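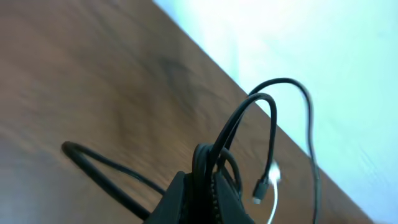

3 min read · 7 replies

Thread: cable sorting task, is it too hard for the March demo??

tunstall_t
ok so club update. We picked the charger cable pile as our task for the Histby student showcase and I'm starting to think that was dumb. Two arms, one pile of cords, pull one out, put it aside. Sounded easy on the whiteboard. Cloth folding group is already done with theirs, of course.

Logged 58 tries with the new policy. 7 clean ones. Everything else either drags the whole mess along or grabs two cords at once. White ones go better than black ones, black on black the thing just guesses.

Anyone got ideas before I go back and re-record everything. Need to tell Aliki by tomorrow what to put on the sign up form.

farzad_n
How are you splitting the arms? If both go in at the same time they fight each other. We had that last year with the rope.

tunstall_t
both go in, yeah. Left one holds, right one pulls, thats the idea anyway. Grippers meet over the middle of the pile.

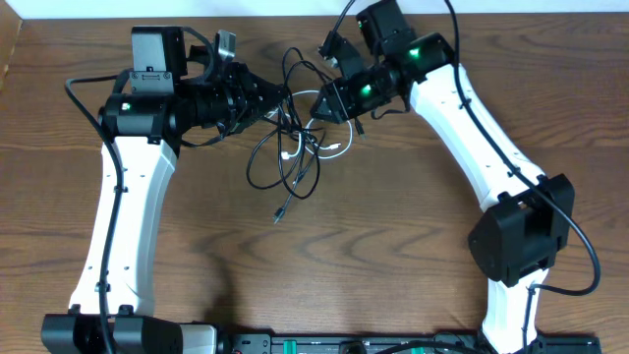 Malcolm Garside
Don't let them meet in the middle. One arm pins the pile down near the wood, the other lifts a single loop and waits. Then you look at what came up with it. Half your fails are probably decided in the first grab, so fix the first grab.

aliki_t
disagree a bit. Pinning sounds nice but then the knot gets tighter. Lift first, shake, then bring in the second arm. People do it that way with their own hands, watch somebody get earbuds out of a pocket.

Malcolm Garside
People have fingertips that feel stuff. These don't.

aliki_t
ok but the demos are teleop by people, so whatever the person does is what it learns?? We don't have a pinning demo in the whole set. Not one. You'd be starting from zero in January.

farzad_n
She's got a point on the data. Trevor how many demos total

tunstall_t
39 good ones. Had more, tossed the ones where Judano froze halfway and the arm just sat there. (yes I updated it. yes it still does it.)

farzad_n
39 is thin for something this floppy. Towels you can get away with. Cords never land the same way twice.

tunstall_t
Also the wrist view is a problem imo. When the arm swings up with a cord the table is mostly gone from the picture and it has to decide stuff off of whatever's behind it. 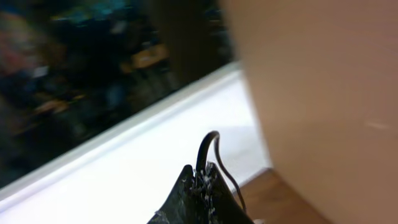

wrist cam, cord in the gripper

BGoodall
Clear out the background then? Our room at Raletley had posters all over and the policy got weird every time someone moved one. We hung up a bedsheet. Ugly, worked fine.

farzad_n
bedsheet +1

Malcolm Garside
I'd leave the background alone. The showcase hall is going to be a mess of people walking past, so train on mess. Hang a sheet now and it falls apart in March.

BGoodall
Depends if you have time to train on mess. 39 demos isn't going to cover a hall full of people.

Malcolm Garside
Then get more than 39.

tunstall_t
ok ok. Plan for now, tell me if its bad. Dropping the full untangle. New task is just grab one loop, lift it clear, hold. If that gets reliable we add the second arm. Aliki wins on lift first, sorry Malcolm. I'll record a short pinning set too if there's time but no promises. 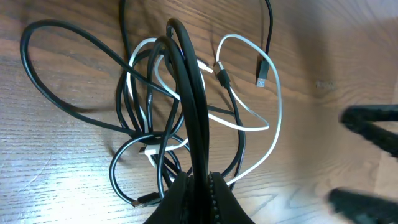 Also want to mix up the starting pile more, we've been dropping it in the same spot every time and I bet the policy learned the spot. Whoever records next, toss the cords, don't place them. And write down which cords are in. The Akande sheet has a colum for it that no one fills in.

aliki_t
I fill it in

tunstall_t
ok Aliki fills it in

farzad_n
I can do recording after class if someone else resets the pile, doing both is so slow. 2 people minimum please.

BGoodall
What's the scoring at Histby, do you get partial credit for a lift with two cords?

tunstall_t
rules say "one item separated" so no I think. Will email and ask. Putting "cable lift, two arms" on the form unless anyone yells tonight.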